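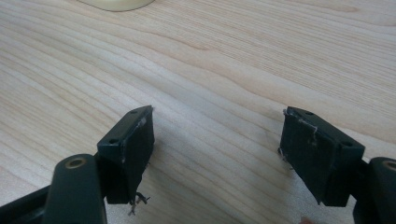 How do I get a sticky film off a light wood tabletop without dulling the finish?

Start with barely damp cloths and a drop of dish soap, always wiping with the grain, and dry each patch before you move on to the next.

Ticket 874, Clarnstead furniture care
Product: Caltora table, pale wood top
Opened: May 13, 2018
Status: open, waiting on customer

Hi! So I've had my Caltora for 7 months and I love it, but the top has gone tacky. Not everywhere, mostly where we eat. If you leave a sheet of paper on it overnight you have to peel it off (ask me how I know, there went the electric bill). I've been using the Jundero spray polish every Sunday, and I probably put on too much. Is it ruined?

Reply from support:
Not ruined at all! It sounds like polish building up on top of the finish. Please stop the spray for now and do the soap wipe described at the top of this ticket. Try it somewhere you won't notice first, like by a leg, and give it 90 minutes to dry before you judge it.

Update from me:
Okay, did the corner by the wall. The cloth came away kind of yellow, yuck, but the wood feels smooth again there! Did the whole thing after dinner and the eating end needed a second go. There's still one tacky strip at the far end, right where my kid does homework, so that could be glue for all I know. Can I use the Miettinen cleaner on it, or is that one only for floors?

Reply from support:
Please keep the floor cleaner off it. Lay a warm, wrung-out cloth on the strip for a minute, wipe with the grain, dry it, and write back with how it feels the next morning.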